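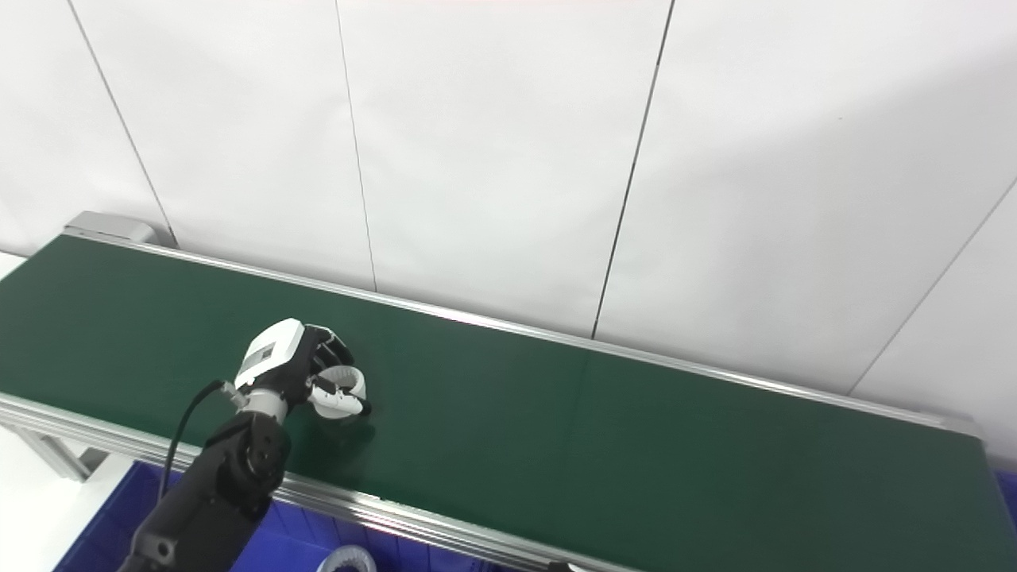

I've been promising a lined patch pocket how-to for ages, so let's get on with it! I used leftovers from my Drorau skirt: the main fabric is Skirkarwood needlecord (shade 709, a lovely mustard) and the lining is a bit of old cotton lawn.

**Cutting out**

Cut one pocket in cord and one in lawn, but trim 2 mm off the sides and bottom of the lawn piece. It pulls the seam to the back so the lining doesn't peep out. I skipped this on my first pair and they looked dreadful.

**Sewing**

1. Pin right sides together, easing the cord to match the lining.
2. Stitch all the way round with a 10 mm seam allowance, leaving a gap in the bottom edge big enough for two fingers.
3. Clip the corners and notch the curves.
4. Turn it through, poke the corners out gently (I use a knitting needle, blunt end!) and press from the lining side. Cord hates a hot iron on its face.

**Putting them on**

Try the skirt on before you pin. The Plallovent pattern marks sat far too low on me, so I moved mine up until my hands felt comfy. Edgestitch down one side, along the bottom (this closes the gap) and up the other, then sew a tiny triangle at each top corner.

Thread was Bach 313, if anyone wants a match. Belt loops next, once I've unpicked the one I sewed on upside down.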